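Drodis Forums > TV & Streaming > Car Shows

Gasine season two, anyone still watching?

prirus_fan_mike
Just finished the fourth episode and I need to talk about it with somebody, my wife has banned the subject at dinner. I loved season one. Two garages, one junk car each, 16 days to get it down the strip. Simple! Now it feels like half the hour is people arguing over the parts budget. Am I the only one?

lugnut_lois
You are not the only one. The budget thing is killing it for me. They gave each team $2,720 and then spent ten minutes on whether a used intake counts against it. I want to see wrenches.

flatsix_or_bust
Gonna disagree, the budget is what makes it interesting. Season one had no limit at all and the team with the richer friends won every time. At least now I can look at a build and think, ok, I could try that in my own driveway.

lugnut_lois
Your driveway must be a lot nicer than mine lol

prirus_fan_mike
OK fair point on season one. I'd forgotten the Visser team showed up with a whole borrowed drivetrain. I still say the editing is worse though. I went back and rewatched the season one finale last night to make sure I wasn't remembering it wrong, and they show that rear end swap nearly start to finish. You can follow every step. My kid sat down for it and she doesn't even like cars.

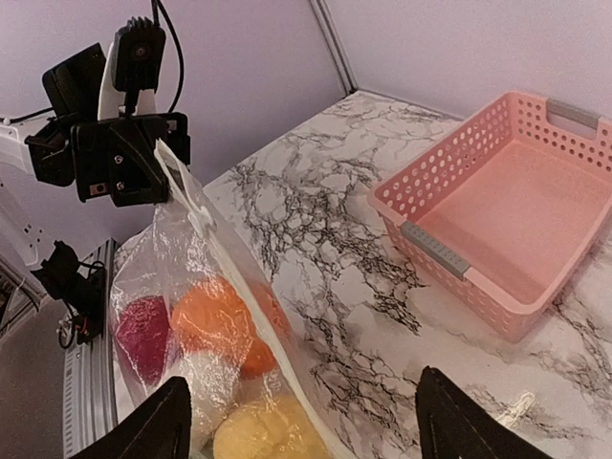 Then compare it to episode three this year, where they pull the transmission, cut to a guy yelling on the phone, cut to commercial, and when we come back it's already in. How? Who lined it up? Did they change the mounts? I had questions for the rest of the night and the show never went back to it.

octane_aunt
Yes!! The transmission thing! I rewound it twice because I figured I'd fallen asleep. (I had fallen asleep a little, but not during that part.)

flatsix_or_bust
The mounts were stock, they say so in the recap at the start of episode four. Blink and you miss it.

prirus_fan_mike
See, that's my problem with it. Why is that in a recap?

two_stroke_terror
New here, been lurking since September. I think everybody's being too nice about season one. The host mumbled through the whole thing and the race days all looked the same. The new host talks to the crews like a person and lets them explain what broke. I'd take her over the old guy any day.

lugnut_lois
I liked the mumbling, it felt like being in my uncle's garage. But yeah, she's good. She got the blue team to admit they never checked the fuel pump, which made my whole week.

octane_aunt
Does anybody know if they're doing the live race day again? Last year I drove 200 miles for it, sat on a cooler for six hours and would do it again tomorrow.

flatsix_or_bust
Haven't seen anything posted. The Prirus track page still has last year's flyer up.

prirus_fan_mike
If they do it I'm in. I'll complain about the editing in person.

two_stroke_terror
Bring earplugs, the speakers by the gate are brutal. And park on the far side or you'll be stuck there till 9 pm.

octane_aunt
Far side, got it. I'll bring the cooler again if anyone wants to share.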